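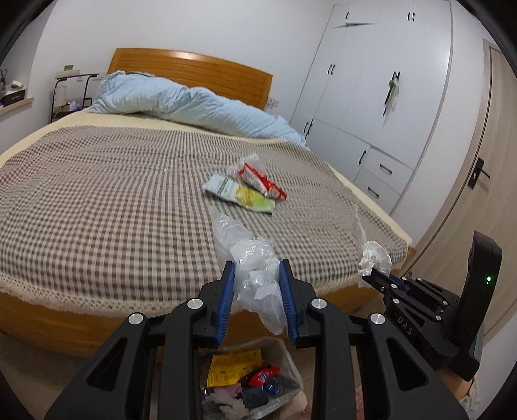
Bedroom in use: double bed with slatted headboard, checked blanket with fringe, translucent bin on the floor alongside.

Ruddock double bed frame, bought from Purkton in Stadgate. Long-term review.

I have had the Ruddock for 14 months. It is a wooden double in a honey-orange finish, with a slatted headboard and a plain rail all round. Purkton sells it flat-packed in two cartons. I paid full price and have no connection with the shop.

Assembly

Two people are advised. I did it alone in 67 minutes, with a break to find a longer hex key, as the one supplied fouls the side rail at the foot end. The bolts go into barrel nuts. Three of mine were a turn or so from tight when the head of the bolt bottomed out, and I put a washer under each. No movement since.

The instructions show the centre beam upside down at step 9. The drawing at step 11 has it the right way up. Follow step 11.

Headboard

The grooves run horizontally and they collect dust. A dry paintbrush clears them faster than a cloth does. The headboard needs to stand close to the wall, otherwise pillows work their way down behind it. It is comfortable enough to lean on with one pillow, less so without, as the edges of the slats are only lightly rounded.

Finish

The colour is warmer than it looks on the shop's website. Anyone matching it to pale furniture should ask for a sample. There is one mark on mine, on the left side rail, from a vacuum cleaner. The lacquer chipped there but did not lift. Tea has been spilt on the rail and wiped off the next morning with no ring.

Noise

Silent until August, when the weather was dry and the centre beam began to tick whenever anyone turned over. A quarter turn on each bolt stopped it. I now check them when I turn the mattress.

Bedding and fit

The mattress sits proud of the rail, so a blanket with any sort of edging hangs free down the side. Mine is a brown and white check with a cream lace fringe, and the fringe does not catch on anything. The light blue comforter is a different matter. It is slippery and heads for the floor on the right-hand side most nights. A higher rail would stop it, but would make changing the sheet more of a chore.

Crumbs and wrappers

Anyone who eats in bed should know that small litter goes down between mattress and rail and stays there. I keep a bin next to the bed and clear snack wrappers and tissues off the blanket before making it. The bin is the Ondside one, translucent, bought separately. It is light enough to tip over if kicked, but it wipes clean and shows when it wants emptying.

Shop and spares

I wrote to Purkton for a replacement bolt cap, part 636. Ozan Dönmez in the spares department replied the same afternoon and it came by post, free of charge. The box held 50 of them. I have 49 left.

Verdict

A solid frame at a fair price, let down by the hex key and one bad drawing. I would buy it again, with a longer key to hand. Marks off for the dust.

Four out of five.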